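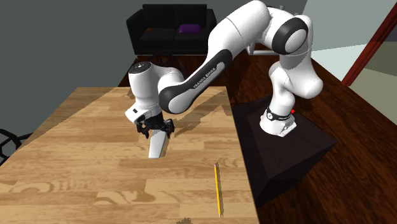
Home Reviews Methods Notes Archive

Brerwood: a grasp evaluation kit worth your weekend

I have been wanting a decent way to test grasping policies in simulation for ages, and Brerwood is the first one I've kept installed after the trial run. It's a set of rendered tabletop scenes plus a scoring method, put out by the Kaewkla group, and the method is the part I'm excited about.

The usual practice is to run a policy a pile of times and report one success rate. Brerwood runs it in pairs. Every trial is played twice from the same start, with one thing changed between the two: the light, the tabletop texture, the pose of a small object off to the side. What you get back is how often the change flipped the result. It sounds like such a small idea, and it told me more about my policy in one afternoon than a month of plain success rates had!

My own test was 300 pairs with a Franka arm and a two-finger gripper, using a grasping policy I trained on the older Lirnport set. Plain success looked fine. Then I opened the flip report, and the tabletop texture was doing terrible things to it. Strong wood grain flipped 20 percent of the pairs, while moving the furniture behind the table hardly mattered. I'd have bet money on the reverse (I'd spent weeks randomizing backgrounds).

Setup was painless. The full download has 1,550 start states, and you can pull a smaller pack of 639 if disk space is tight. The small pack ranked my three checkpoints in the same order as the full one, so that's what I use day to day now.

A few gripes. Contact on thin things is still a bit slippery, so I wouldn't trust the numbers for pencils and the like. The report only comes out as a spreadsheet, and the column names take some guessing. And the paper compares against real arm runs for only one lab setup, at Albridge, so how well flips carry over to real hardware is still pretty open. I'd love to see somebody try it on a second arm.

Still, I keep coming back to it. If you already have a policy and a spare GPU, start with the texture pairs and leave lighting for later, as those runs take the longest to render.

Related reviews
Lirnport grasp set, two years on
Cheap force sensors for two-finger grippers
Picking a physics engine for contact-heavy tasks

Last updated: September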